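Home Recipes House & Home About Contact
Search this blog Go

The Towel Question

I have been meaning to write about towels since February, when I opened the linen closet to get out one washcloth and the whole second shelf came down on my feet. It wasn't even a dramatic fall. It was more of a slow slide, like snow coming off a roof, and I stood there in my socks watching it happen and thinking, well, I suppose I'm doing this today.

My mother folded towels in thirds and then in half, and she did it standing up, under her chin, talking the entire time. I never learned it. I had my own way, in half and in half again until the thing wouldn't go any further, and for years that was fine, back when we lived in the apartment on Costa Street and owned maybe one good towel each. Then we moved here, and people gave us towels (why do people give towels?), and one way or another I ended up with 17 hand towels, which I know because I finally laid them all out on the bed and counted. We are a household of four. I don't know what I thought was going to happen to all our hands.

So I got rid of six right off. The thin ones with the fraying hems went into the rag bucket under the sink, and the peach set that never matched anything went in a bag for my sister, who says she likes peach. The rest I washed, and then I sat down to learn to fold them properly at the ripe old age of none of your business.

The fold I've settled on is a long one. You lay the towel flat on the table, smooth it out from the middle with the side of your hand, and bring one long side over toward the center. Then bring the other side over that, and you have a strip. That's all there is to it, at least for the hand towels. I leave mine long because the shelf in the bathroom is narrow and deep, and they go in side by side like loaves of bread. If you have a regular square shelf you can fold the strip in half one more time and stand it up on its edge.
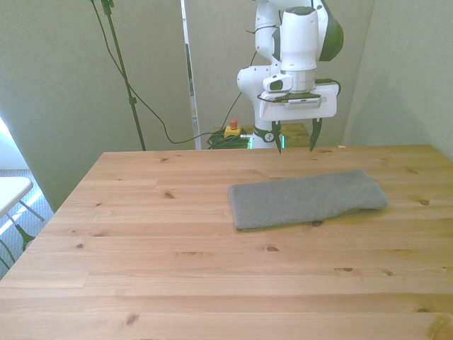

Page last updated on a Wednesday in February

The gray one is my favorite of the lot, and also the most stubborn. One end squares off nicely and the other puffs up where the fold bunches, and I have gone back and forth on whether to care. I have pressed on that kind of bump with my palm. I have put a cookbook on it overnight. These days I just turn the puffy end toward the back of the shelf and shut the door, and I sleep very well, thank you.

I do think the table makes a difference. I used to fold on the bed, and a bed gives under you, so everything comes out a little wavy. On pine planks you can feel when the cloth is lying flat, and if your eye is as crooked as mine you can line the long edge up with one of the seams between the boards. Knots don't matter a bit. Just wipe the table first! I once folded an entire basket of clean laundry on top of toast crumbs and we were finding them for days.

My neighbor Kevin Arango came by while I was in the thick of it, returning a casserole dish, and he informed me that he rolls his. Rolls them! He keeps them in a basket by the shower and says it feels like a hotel. I tried it for a week to be fair to him, and I'll admit they look lovely, but every time somebody pulled one out the others came unrolled in sympathy, and I was re-rolling towels at 70 miles an hour before company came. Kevin also has no children at home, and I do wonder if that plays into it.

A few small things I've picked up along the way. Skip the fabric softener, or at least use it less than you think you should – my towels dry hands much better without it. Give each one a good hard snap before you fold, and the edges will behave themselves. Put the clean ones at the back and take from the front, so the same poor towel isn't doing all the work. And don't try to fold bath sheets this way unless you have arms like a basketball player.

Next I have to face the fitted sheets. I have been putting them in a pillowcase and pretending, and I may well go on doing so until spring. If you have a method that doesn't involve lying down on the floor, please leave it in the comments, and I promise to try it at least once before I complain.

Share this post 4 shares
6 comments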